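Success rate drops when tools are moved on the board
Minoru Yagi
I train a policy for two arms to put tools back on a pegboard. With 47 demonstrations it fails when I shift a hook by 4 cm. Is this a data problem?

Lucie Sutherland
I think yes. We had the same result until we changed the hook positions between episodes. Please also vary where the pliers and scissors lie on the table. My start state:
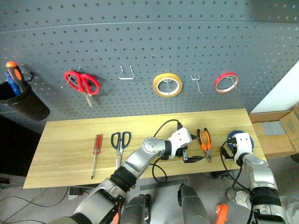
Normand MacDonald
More variety helped us too, but check first your action chunk length. Ours was 22 steps and too long for hanging.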